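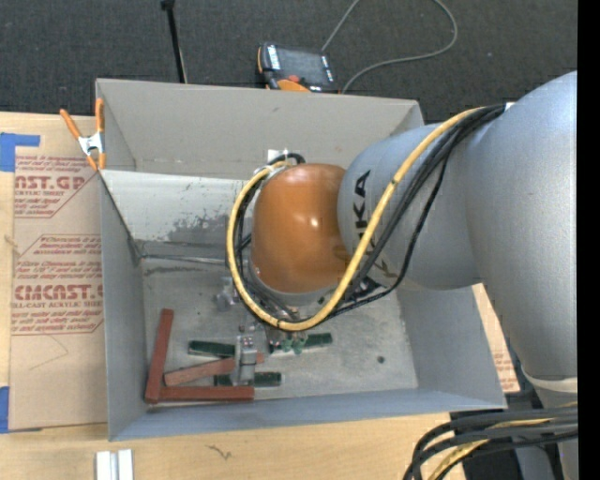

June, Harkdale bench notes, bins and blocks

Started after lunch, 13:30. Grey bin on the wooden table, red blocks in it. Wanted to get the bin written up properly before we order more, as the old notes only say "grey bin, used".

Condition of the bin:

- Floor is mottled and scratched all over. There's a small round dark spot on the right-hand side. Haven't tried to clean it off yet.
- Far wall is scuffed, worse on the paler lower panel below the crease. One dark grey patch there is the worst of it.
- Small white bit of tape or label on the far wall. Leave it on until someone has checked it against the store list.
- Right wall slopes outwards. Allow for this when measuring: take the width at the floor, not at the rim.

Wear doesn't matter for the block work. It would matter for the Cordero parts, which pick up grit from anything rough, so those stay in their own trays.

**Blocks**

Three in the bin, all towards the lower left of the floor, a long one lying in line with the left wall. I've left them as they are and will note the positions again at the end of the day. Please don't square them up when passing.

The spares are on the shelf in the Carkorik box. Nominal length for the long ones is 150 mm on the order sheet. I measured two of the spares and they were both under, one by enough to see against the rule. I've put a pencil cross on the end of that one and set it aside. If the rest of the batch is the same we should change the sheet and keep the blocks, they're fine for what we do with them.

Weights still to do. The small scale was on the other bench with a flat battery and I didn't go looking for a new one. Kitchen scale reads in steps of 2 g, good enough for sorting but I wouldn't write the numbers down as weights.

**Table**

Top is sound. Checked the level along the long side and across: fine along, slightly low at the back left corner. Folded card under that leg for now. Wants a proper shim, there should be a bag of them in the drawer with the hex keys.

When the bin is lifted off, check the wood underneath for grit and wipe it before putting the bin back. Dry cloth only. The spray we had last month left a film, and a bin will creep on it if you lean on the rim.

**Replacement bins**

Jerkedari list two that would fit the table. The deeper one is 300 mm, and I think that's too deep: blocks end up in shadow along the near wall and you have to reach right down for them. The shallower one is closer to what we've got. Floor comes plain or ribbed. Plain, please. Small blocks sit at an angle across ribs and then every note about position needs a note about tilt.

Colour: grey again. Red on grey is easy to see and all the earlier entries were done that way.

Ask before ordering:

- are the walls straight or sloped
- does the floor bow with nothing in it
- can we have one on its own first

**Left over from this afternoon**

- weigh the spares once the scale has a battery
- measure the remainder of the Carkorik box, long blocks first
- find shims
- try a damp cloth on the dark spot, and if it doesn't shift leave it alone
- copy the bin dimensions on to the inside cover, they're on a loose sheet at the moment

16:10. Box back on the shelf with the lid on, marked block on top of it. Shim bag wasn't in the drawer.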